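Filed under: Shop Notes, Small Parts
40 shares | 8 comments

The Steel Tray Is for the Thing You Are Working On

Regular readers will remember that the spring issue promised a piece on the new shelving at Mastton. The shelving is still in its boxes in the hallway, where it makes an excellent shelf. So this month you get bins and trays.

The small-parts bench in the Vahidi building has been through a number of systems over the years. There was the coffee can system. There was the muffin tin system, which had its fans and also had, in one cup, what may have been part of a muffin. There was a brief and expensive period of clear drawers from Jernthorpe, each with a slot for a label, and each label written with such confidence that it took us most of a winter to notice that three separate drawers said MISC and one said MISC (OTHER).

What we have now is duller and works better. Yellow bins on the left, yellow bins on the right, a stainless steel tray in the middle. Parts live in the bins. The one you're dealing with goes in the tray. When you're finished with it, it leaves the tray. A reasonably bright child could run it, and on present evidence a reasonably bright child would run it better than second shift.

The work itself hasn't changed. We sort and check the insides of the Prullance dispenser, a machine that sits in lobbies and lets go of things when asked. Letting go takes solenoids, and solenoids come with wires, and wires left alone in a container for any length of time begin to form relationships. Anybody who has opened a box of last year's holiday lights knows the mood. The last delivery was 200 pieces in a single bag, and lifting one out brought up a sort of chandelier.

Hence the first rule of the bench, which is that a bin is allowed to look underfilled. People hate this. They see bare yellow plastic and they feel they are being wasteful, so they tip in another handful, and then another, and by lunchtime we have the bag again, only in a bin. Leave the space. Let the parts lie around like guests at a hotel pool, each with its own patch and no obligation to talk to the others.
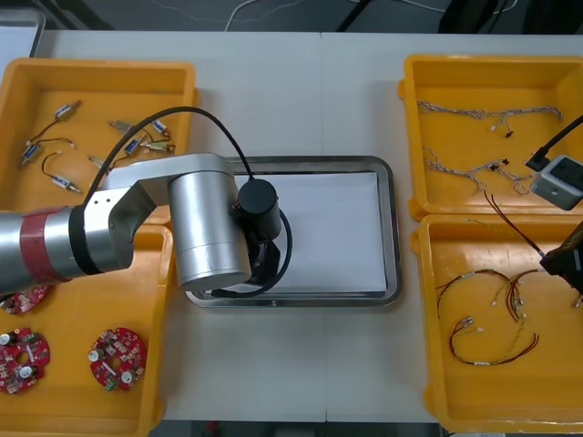
The second rule concerns the paper. There has been more mail about the paper than about the parking lot, and I would not have believed that possible. Yes, we put a sheet of plain white paper in the bottom of the steel tray. Yes, we are aware that the tray already has a bottom. The tray is shiny, though, and if you put a small shiny thing in a larger shiny thing and then look away, you have made yourself an afternoon's work. On paper you can see what you've got. You can see the lead, you can see the plug on the end of the lead, and you can see the little crumb of something that has dropped off and is probably important.

Paper is also cheap enough to throw away without a meeting. We tried a rubber mat first, a nice one. It held on to every speck of lint in the county. Then we tried a dish towel, which snagged, and which somebody took home and washed with something pink.

One correspondent asks whether the sheet should be taped down. We've gone back and forth on this. Taped, it stays put and looks very professional right up until you want to change it. Untaped, it drifts a little, and shows a strip of metal along one side or another, and certain people can't pass the bench without straightening it. I am one of those people. I have decided to consider it exercise.

Now, the boards. The Prullance control board is round, red, and has a hole through the middle, and it has been called a donut since the day it arrived. I have given up on this. The purchase order says 1707, the box says something longer, and if you ask for either one out loud you'll be met with silence. Ask for a donut and you get a board. (You may also get a donut. It has happened, and there was a spot of grease on a terminal block, and there is now a sign.)

Boards lie flat in their bin with the components facing up. I realize this sounds like the kind of thing that wouldn't need writing down. It was written down after a week in which they were stored on edge, like records, by someone who felt it would save room. It did save room. The boards also leaned, as records do, and the tall capacitors took the weight, and we spent a good part of the following week squinting at things through a loupe.

The harness is where most of the sighing comes from. A board sitting by itself is a well-behaved object. Plug a harness into it and it becomes a board with a tail, and the tail has ideas about which way it would like to go. Our advice is to lay the board down toward one side of the paper and run the harness out across the rest of it, so the whole assembly is stretched out where you can follow each color from one end to the other. Coiling it up next to the board looks tidier. It also means that when you're trying to decide which brown wire you are looking at, you'll be wrong, and you will find out after lunch.
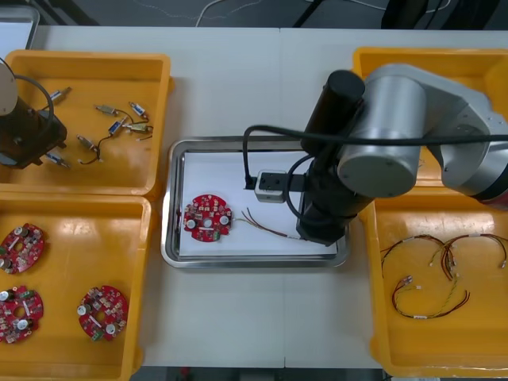 Red board on the left of the paper, harness run out to the right.

A word about yellow, while we're here. The bins were not chosen for their looks. There was a page in the Jernthorpe catalog with gray, blue, and yellow on it, and the gray was out of stock, and I had argued for the gray at some length. Gray would have been a mistake. Half of what we handle is metal, the leads are dark, and a gray bin would have swallowed the lot. Against the yellow you can pick out a part from across the room, along with its blue label if it has one, and you can tell at a glance whether anyone has been tipping in handfuls again. So I'd like it on record that I was overruled by a warehouse.

The bins do get dirty, and the yellow shows that too. Wipe them with a damp cloth at the end of the shift and let them dry before anything goes back in. Please stop using the citrus spray. The bench smelled like a cruise ship for days.

The table itself comes in two halves that meet in the middle, and the seam between them is thin enough that you'd think it could be ignored. I thought so too. Then a washer went missing in June, and then a second washer, and eventually someone ran a business card down the gap and brought up both washers, a staple, and a sesame seed. Since then the steel tray has sat over the middle of the table. Anything small enough to get lost is inside a raised rim, and the seam has had to find other things to eat.

On the subject of the rim: it is there to stop things from rolling out. It is a poor place to rest a screwdriver, a phone, or a mug, all of which I have removed from it in the past month. Mugs have their own shelf by the door. It's one of the boxes the shelving came in.

We also had several notes about labels on the bins, mostly asking why there aren't more of them. I refer everyone to MISC (OTHER). When the contents are a pile of solenoids, the pile of solenoids does a fair job of telling you what it is. If you feel strongly that a bin ought to say something, there's a pad of sticky notes in the top drawer, and we will all pretend to read it.

As usual, the mailbox produced one thing worth printing. 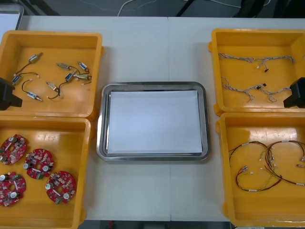 I'm setting up something similar at home for model railroad parts. Do the wires on the solenoids need to be tied or wrapped before they go in the bin?

Skip the ties. We wrapped every lead with a twist tie for almost a whole production run, and all it did was add a job at each end: one person putting the ties on, another taking them off, and a drift of ties on the floor by evening. If the parts have room around them, the leads can curl however they please and you can still lift one out without its neighbors coming along. For longer storage, a small paper envelope for each part is kinder to the plugs than anything that squeezes. And if two of them do get tangled, put the pair in the tray and work on it there, where there's some light and some paper. Pulling harder over the bin is how you end up with a connector in one hand and a wire in the other.

The bench gets a fresh pack of paper at the start of every month. Anyone who has been borrowing it for the printer should know that I can tell, as the pack is now mostly wrapper. The citrus spray has been moved to a location I'm keeping to myself, and the shelving will be covered in the next issue, or whichever issue follows its being built.

Posted in: Shop Notes | Bench & Storage | Letters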